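Print this page
E-mail this article

5.3 Failure case: wrist camera pointed away from the task

Most of the failed runs in Gretel are boring ones. Missed grasp, dropped object, timeout. This section is on a different kind, which we found late and which cost us most of September to sort out. The arm ends up with the gripper aimed at a wall or at the furniture, and the policy keeps on sending commands as if the work were still in front of it.

We first saw it in the Prakerach kitchen set. Out of 29 failed runs pulled for review, 17 had the wrist view leave the work area before the timeout. In 9 of those the view never came back. The success metric only checks the final object pose, so all of these were logged as plain "not reached" and mixed in with the honest near misses. Nothing in the log said the arm was looking somewhere else.

The cause is in two parts. First, the joint limit handler. When the wrist pitch gets near its limit the handler clips the command, but the planner is not told that the command was clipped. The next step is then planned from a pose the arm does not have. The error is small at first, then it adds up, and the wrist drifts. Second, the policy was trained on demonstrations where the target is nearly always in view. It has very little to go on once the view is bare, and the actions it gives there are close to the average motion of the training set – forward and slightly up. So a small drift turns into a large one.

Figure 7 is a wrist view from one of these runs. The task was to pick up a cup.

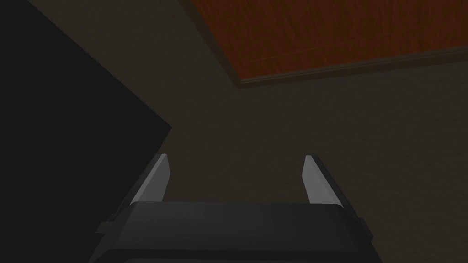
Figure 7. Simulated wrist camera view, drift failure. Fingers open, nothing between them but wall. Wood-grained surface at upper right.

Note that the view is not blank. There is a strong diagonal edge along the wood and another on the left where the dark mass meets the wall. We had tried a simple check before this, flagging any view with low image variance, and it does not catch cases like this one. Edges from furniture are enough to pass. The fingers themselves also add contrast, the pale inner faces most of all, so the check was partly measuring the gripper. Masking the gripper helped some but not enough to rely on.

What we did instead. The handler now returns the clipped command and the planner replans from the measured joint state. If clipping happens on 3 steps in a row the run is stopped and tagged "limit", seperate from the other failures. The same stop was added to the Woltemar controller, which shares the handler code. For the Asfaw controller no change was needed, it already plans from measured state.

With the fix in, the drift runs we replayed from the saved seeds stopped with the new tag. They still fail the task. The policy side is not fixed, and a target-in-view test would be be the next thing to add – we have not done it for this paper.

One safety remark. In simulation a stray wrist costs a run. On hardware the same drift would move the gripper toward whatever is next to the arm, at normal task speed, with no fault raised until contact. Anyone using the older handler on a real arm should turn on the stop first and keep people out of reach while testing it.

Print this page
E-mail this article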